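Re: [teleop] hand guiding or leader arm for the board task?
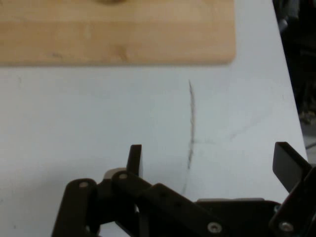 Which one should you start with? The leader arm, if your task needs the gripper to open and close a lot.

Zihan Qian wrote:
> We did 16 demos on the Nikeck by pushing the arm around by hand.
> My fingers keep getting in the wrist view. Start over?

I'd start over — 16 is nothing! We redid 3 whole sets at Westlow before I liked one (and I'm still picky about the slow ones).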